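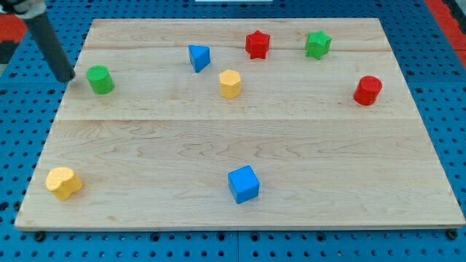

A day at the Vornberg works in Prutstead

January 31, 2025

I've wanted to see inside the Vornberg building ever since they started putting robot arms on the packing side, and last month they finally opened the doors for a visitors' day. Thirty of us went round, in two groups, with a coffee break in the canteen where the groups swapped. I came home with a full notebook and sore feet, and I'd go again tomorrow!

Vornberg makes and packs wooden and plastic learning toys for schools and nurseries. Prutstead is the smaller of their sites, and it feels like it: one long hall, a loading bay at the far end, offices up a metal staircase. A lot of the people on the floor have been there for years, and they do most of the explaining on a visit like this, which I loved. You get the real version, with the grumbles left in.

The training room

We started in the training room, and I could happily have stayed there all morning. It's where new arm programs get worked out before they go anywhere near an order. They use a wooden board on a blue pegboard table and a handful of toy blocks: cylinders, stars, a heart, a cube, a prism or two, in red, green, blue and yellow. The arm comes in over the board from one corner and the person at the desk tells it which block to go for.

It sounds simple until you try to think like the machine. Two of the blocks are stars, one red and one green, standing next to each other. Two are cylinders, again one red and one green, at opposite sides of the board. So "pick up the star" is no good as an instruction, and neither is "pick up the green one." The packers who are learning to run the arms spend a good while on this sort of thing, and several of them told us it was the part they'd enjoyed most. One woman said it was like giving directions to somebody who has never been to your town.

The heart got a lot of talk too. A cube gives you flat sides to hold. A heart has a point and two round lobes, and the question of where to grip it kept our group busy for longer than the schedule allowed (sorry, second group).

Out on the floor

The packing line has 6 stations with arms now. Before September all of them were done by hand, and the work was picking loose pieces out of tubs and setting them into trays, hour after hour. Nobody we spoke to missed the tubs. Sore wrists came up again and again, and so did the boredom of the late afternoon.

What people do now is more mixed. They load the tubs, check finished trays, clear the arm when it drops something, and sort out the odd shapes it can't manage. Each packer looks after two stations, and they trade places halfway through the shift. The trays are planned in a program called Atent, which shows the next order on a screen above each station. It's plain and a bit ugly and everyone seems to get on with it fine.

There were less cheerful bits, and I was glad to hear them. The hall is noisier than it was. Some people liked being able to chat across the old benches, and the new stations stand farther apart. A man near the loading bay said he walks a lot more than he used to, and he wasn't sure yet if that was good for him or bad for his knees. Pay went up a step for anyone who finished the arm training, but the training takes place in the early shift, and that's awkward if you work lates. They've asked for evening sessions. The answer was still being waited for when we were there.

The Khosravi line

Last stop was the Khosravi line, a separate row that does the big school boxes. Each box holds 400 pieces, and it's still packed by people from start to finish. I asked if arms were coming here as well. Perhaps for the plain bricks, was the answer, but the boxes change with every order and the team is fast. Watching them, I could believe it. They hardly look down.

If you're going

Wear flat closed shoes, and bring a sweater for the loading bay. Bags go in the lockers by the front desk. The tour is free but you have to put your name down at the Prutstead office first. Ask to have the training room early in your round if you can, and take the seat nearest the desk.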